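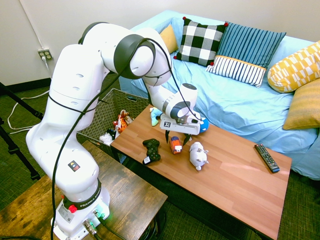
Fraser MacLeish wanted to know, before any of us had sat down, whether the kit was going to do the tidying or whether we were going to do the tidying while it watched. After a semester with the Muninness Living Room Pack in our robotics club, I can report that it's a fair question and the answer depends on the week.

The pack, for those who haven't seen it, has no robot in it. You bring your own arm. What Muninness sells you is a set of lesson plans, a scoring app, two rolls of stick-on markers and a fat binder of "household challenges" meant for high school clubs and first-year college teams. The idea is that students set up in an ordinary room, with toys and remotes and whatever else piles up on a coffee table, and teach the arm to put things where they belong. We have a Franka, on a long loan from the college up the road, so the expensive part was taken care of. If you don't have an arm, stop reading and go hold a bake sale. Hold several.

Setup took us an afternoon. The binder says it takes an hour, and I would like to meet the person who wrote that. The installer wants the club's laptop on a particular version of everything, and when it isn't happy it says "Check your configuration" and nothing else. My students have started saying this to each other at lunch.

Once it's running, though, the lessons are good. Lesson 3 is the one that sold me. It asks the team to pick up something small and hard, like a toy car, and then something soft, like a stuffed animal, using the same program. The car is easy to grip and hard to line up on. The stuffed animal is the other way round, because you can come at it from nearly any direction and still have no idea what you've got hold of. One pair spent two full meetings on a plush pig and came out of it with opinions about ears. I've taught for a while and I've rarely seen teenagers argue that hard over grip width.

The scoring app is the weak spot. It runs every challenge out of 1000 points, which sounds generous until you see how they're handed out. You lose points for time, for dropped objects, for bumping the table, and for something called "hesitation" that is never defined anywhere. Our most careful student, who likes to stop and look before each grasp, was marked down for it all season. She has since covered that part of the screen with a sticky note. I left it there.

We also tried the Merker pack last year, so a quick comparison. Merker is cheaper and the software installed without a fuss, but its challenges are all colored blocks on a white mat, and my group was bored by lesson 4. The Muninness people have grasped that kids will work longer on a TV remote than on a cube. They know where the remote lives at home and they know it's never there.

A few smaller gripes. The stick-on markers curl at the corners after a week or so - we switched to printing our own. The binder's rings don't close properly. Customer support answered me in roughly 11 days with a link to the page I had written to them about. And the teacher's guide has a whole chapter on "celebrating failure" that my students read aloud in a special voice.

On the plus side, the pages on emergency stops and keeping hands out of the way are clear and short, and the quiz at the end is strict enough that two of my juniors had to take it again. There's also a decent section on keeping a log. Ours is mostly complaints, but they're dated complaints, and we used them to fix the approach angle before the spring meet.

Would I buy it again? Yes, with the discount we got, and probably at full price if somebody else were signing the check. Get it if your club has an arm, a patient sysadmin and a steady supply of clutter. If you're short on the clutter, my students can ship you some.

Four stars out of five. It would have been higher, but I hesitated.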